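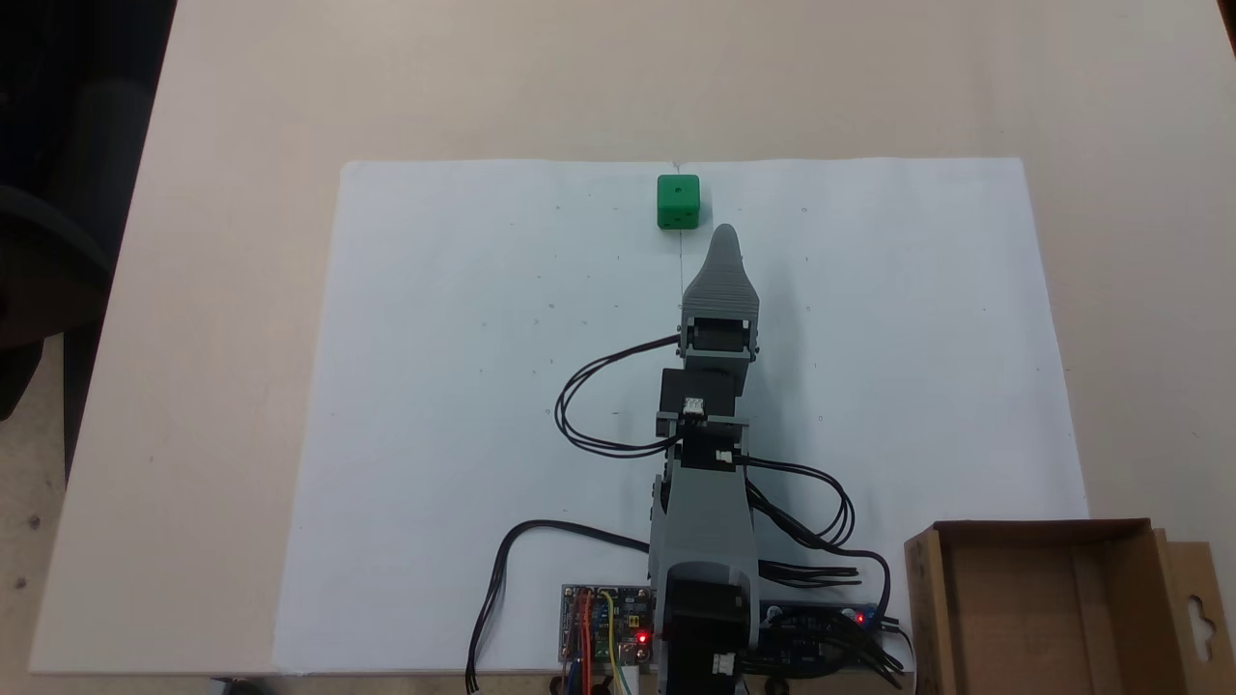

Sat 17 May

Went back through the Mornden note before deciding whether to bid. Second lien, performing, fixed rate, borrower has paid on time for the last stretch of the history we were given. The history starts in February last year, and the seller says the earlier months were lost when servicing moved to Plornance. Have asked for them again in writing.

Numbers as they stand:

- payment 300 a month, interest and principal
- 258 payments left on the schedule
- late fees and advances on the ledger: 2,880
- our cost to board, record the assignment and pull title: 900

The 2,880 is the part I don't like. The seller's sheet adds it to the unpaid balance and prices off the total. Most of it looks like insurance the old servicer bought for the borrower, and there is no letter in the file telling them so. If we can't show notice we probably can't collect it, so I have priced the note without it. Re-ran the yield both ways. At the asking price it falls under our floor once that sum comes out, and the gap gets worse when the 900 goes in at the start, where it belongs. In the old sheet the boarding cost was spread over the first year – fixed that, and copied the change into the Bellini sheet too.

Bellini: nothing new. Assignment chain still has a gap between the second and third holders. Not moving on it until we see an allonge or a lost note affidavit.

Zarudico pool: tape arrived on Thursday and half of the property type column is blank. Sorted by state and dropped the ones we aren't set up for. Didn't get to values. Whoever picks this up next, work from the copy with the yellow header row. The other one has the dates as text and the months-past-due formula gives rubbish.

Still open on Mornden:

1. Senior lien status. The statement we have is old, need a current one.
2. Check whether the escrow line is real or a leftover.
3. Hardship letter is mentioned in the servicing comments but isn't in the scans.

Plan is to offer below asking, subject to the full pay history, and leave it there if they won't split out the advances. Draft is in the shared folder, not sent. Title order also not placed yet, waiting on the parcel number.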